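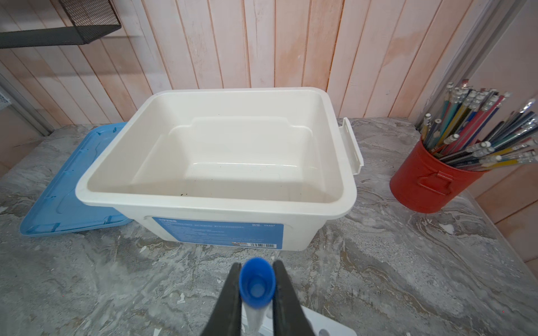
Day 11 of Olel versus the blue cap. Olel is our two-armed robot here in Diltville, and its one job this month is to pack up a craft table. On Tuesday the right hand stopped letting go of things. It closes fine. Ask it to open and it thinks it over, then keeps whatever it has. Today it has a bright blue cap, and the big white bin with its lid off is still waiting for its first item.

The log says the gripper is open. The log has said so 601 times since lunch.

Kumiko Noguchi swapped the finger cable. No change. She swapped it back, out of spite I think, and we got one clean release, which we have never seen again.

Now the part I don't love. I hit the stop and the arm froze like it should. I cleared the stop and the hand squeezed harder. Nothing in it but plastic, fine, but 39 minutes earlier my thumb was in there.

New rule from Yolanda Sotomayor: power off at the wall before anyone reaches in. It was also the old rule. It's in bigger type now.

Current theory is that the controller wakes up and replays the last grip command at 100 percent. Serlow support has asked if we tried restarting it. Restarting it is the bug, Serlow.

Will post when it lets go.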